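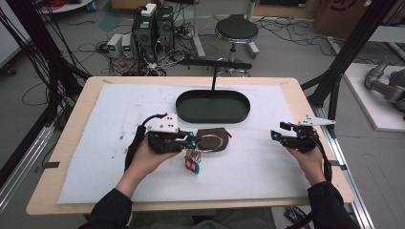
Figure 1. Work table with the tray stand, pouch, ring or bangle, and keychain on the white sheet.

Search this site Enter keywords Search

A Place for Small Things: Sorting and Storing Jewelry on a Tray Stand
Student project report, Household Design course

1. Background

Small items such as bangles, keychains and chains often end up in one drawer or one bag. They tangle, and the thin pieces slide under the larger ones. Our group wanted to find out whether a stand with a bar and a shallow tray makes it easier to put these things away and find them again. The project started in June at the Plunivau workshop and had a budget of 300 for materials and storage pieces.

2. Items and table

We worked on a light wood table with rounded corners. A white sheet was laid over most of the top so that dark and shiny items would both stand out. The stand is black, with a pill-shaped tray at the bottom, a slim post and one long bar across the top. The raised rim of the tray matters for rings, which roll.

The items in Figure 1 are a thin silver-toned ring or bangle, a dark brown pouch and a keychain. The keychain has a tangle of metallic chain and small rings, with a charm in red, dark and green. We kept it in the set on purpose, as tangled chain was the most common complaint in our class survey.

3. Method

Each trial began with the items on the sheet in front of the stand. The task was to put every item in its place. We tried 2 layouts:

Layout Plutona: bangles and keychains on the bar, pouch in the tray.
Layout Satti: everything in the tray, bar left free.

Each layout was repeated 12 times. After a trial we wrote down the time, any item that fell, and whether the chain had to be untangled first. The notes were kept in a shared file named Zovel.

4. Results

Plutona was slower to fill. A bangle has to be slid on from one end of the bar, and the keychain only stays up if one of its rings is opened over the bar or the chain is draped on both sides. Draping worked better. The keychain fell several times when it was hung by the charm end.

Satti was faster, but the tray filled up quickly. With the pouch in first, the keychain lay on top of it and the bangle leaned on the rim. Finding one item meant lifting another.

5. Discussion

For daily use we prefer Plutona, with one change: the pouch goes in the tray last, so that there is still room to set a ring down while the bar is being filled. The sheet was useful but shifted during some trials and had to be straightened. A heavier cloth would help.

We did not test necklaces or earrings. The stand was returned to storage room 802 along with the pouch and the table sheet.

Report submitted August 5, 2023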